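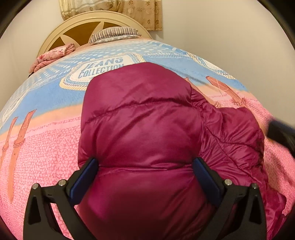 Preguntas frecuentes para quienes graban en casa
Programa de demostraciones domésticas Varkano
Última revisión: noviembre

¿Tengo que saber de robótica?
No. Tiene que saber doblar ropa, hacer la cama o recoger una mesa, y hacerlo muchas veces sin tomarle manía. Los ingenieros que han probado suelen doblar peor que sus madres.

¿Qué tareas puedo grabar?
Las de la lista que aparece en su cuenta. Ahora mismo faltan prendas acolchadas: plumíferos, chalecos, edredones pequeños. Camisetas tenemos para aburrir.

¿Por qué precisamente plumíferos?
Porque cambian de forma en cuanto se los mira. La pinza aprieta un pliegue, el relleno se va a otra parte y la tela brillante resbala. Una persona corrige el agarre sin pensarlo; el modelo necesita ver esa corrección unas cuantas veces. Bastantes.

¿Cuántas demostraciones hacen falta?
El lote mínimo por tarea es de 900 episodios válidos, repartidos entre todos los participantes. Respire. El conjunto de ropa de cama cerró con 3.000 y nadie tuvo que hacerlos solo.

¿Puedo ayudarme con la otra mano?
Solo en las tareas marcadas como «dos manos», y con la segunda pinza. Si los dedos entran a estirar una manga, el episodio se descarta. El robot no va a tener sus dedos y conviene no darle ilusiones.

¿Cómo agarro bien una prenda gruesa?
Acérquese despacio, con las dos almohadillas abiertas, y cierre sobre un pliegue, no sobre la prenda entera. Espere un instante antes de levantar. Si se suelta, vuelva a intentarlo dentro del mismo episodio: los fallos recuperados nos interesan más que los aciertos de catálogo.

¿Y si me sale fatal?
Márquelo como «fallido» y siga. Lo que da problemas es el episodio fatal marcado como «correcto». De esos encontramos 341 en la última revisión, y todos tenían dueño.

¿Debo ordenar la habitación antes?
Como quiera. Colchas estampadas, cortinas con flores, mantas a medio doblar: todo vale. Un modelo entrenado sobre mesas blancas se queda bastante perplejo ante un dormitorio normal. Retire, eso sí, documentos, fotos familiares y cualquier pantalla encendida.

¿Y el gato?
Fuera del cuarto. Ya lo hemos intentado de la otra manera.

¿En qué se diferencia esto de la teleoperación?
Con la pinza de mano, usted hace la tarea en su casa y el robot la aprende después. En la teleoperación, usted maneja a distancia uno de los brazos de la sala de Esadholm con los mandos Gradent. Es más lento, hay algo de retardo y los primeros minutos uno se siente como si doblara sábanas con guantes de horno. Para acceder se piden 1.000 episodios válidos con la pinza.

La aplicación Trnka dice «seguimiento perdido». ¿Qué hago?
Pare, apunte la pinza hacia una zona con dibujo o muebles y espere el pitido. Las paredes lisas y los giros bruscos son los culpables habituales. Si no hay pitido, reinicie la sesión; lo ya subido no se pierde.

¿Puedo quedarme la pinza?
No.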